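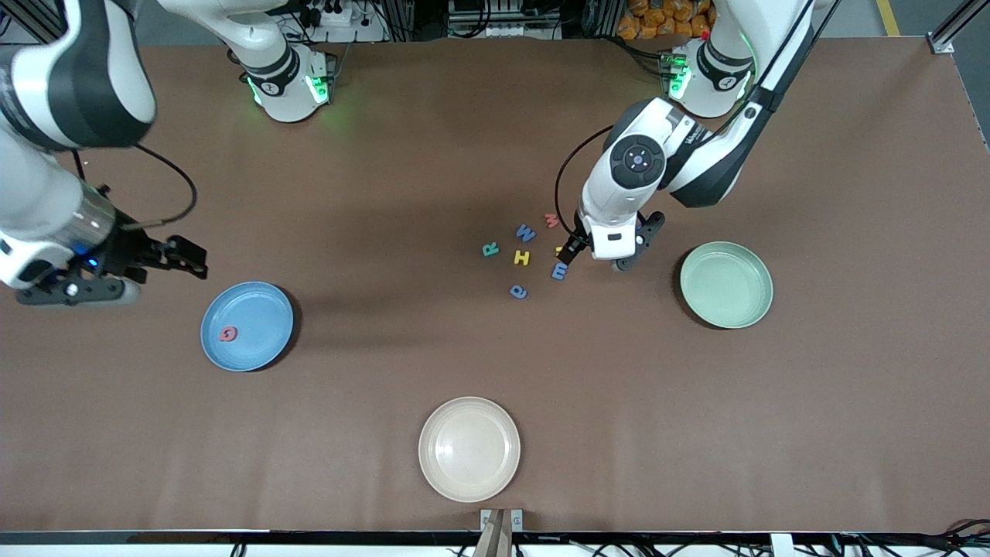 Is letter sorting enough of a project for a two-arm class?

Posted by gornlow_parent in Robotics and Automation, Student Projects

My kid's college robotics class has two arms on one table and the term project is putting foam alphabet letters onto coloured plates. The handout calls it "bimanual manipulation". I call it a toddler's puzzle with a very large power bill. Marks are due in February and the team wants to claim a success rate in their report, but every run they've shown me has someone resetting letters by hand between tries. Is this a real project, and what should they be measuring?

Swati

It's a fair project, but I'd be suspicious of the success rate too. Foam letters are harder than they look. They're light, they slide on paper, and a two-finger gripper that closes a bit off centre will flick an H halfway across the table. Ask them what counts as a success. On the plate? Fully on the plate? The right colour of plate? Our class ran 674 picks and the number moved a lot depending on who was holding the clipboard.

Write the rule down before the first run and have someone outside the team do the scoring. Log the resets as well. If a person touches a letter, that run is over.

I'd also ask why there are two arms. If one waits while the other works, you have a one-arm project. Ours only got interesting when both had to reach into the same pile, and then we spent most of our time keeping the elbows apart.

Roltton

just do what we did, 18 runs, throw out the 2 worst, average the rest. Markers never ask

ziltumico_lab

Please don't throw out the worst runs. I mark these and I do ask.

Agree with most of what Swati wrote, except that I wouldn't fuss over plate colour in a first project. Start the letters in a different jumble each time - and by that I mean drawn from a list, since a student "randomising" by hand tends to leave nice gaps between them. Overlapping letters should be in there too. A report that says the arm failed on touching letters and shows how often gets a better mark from me than a clean number with no method behind it.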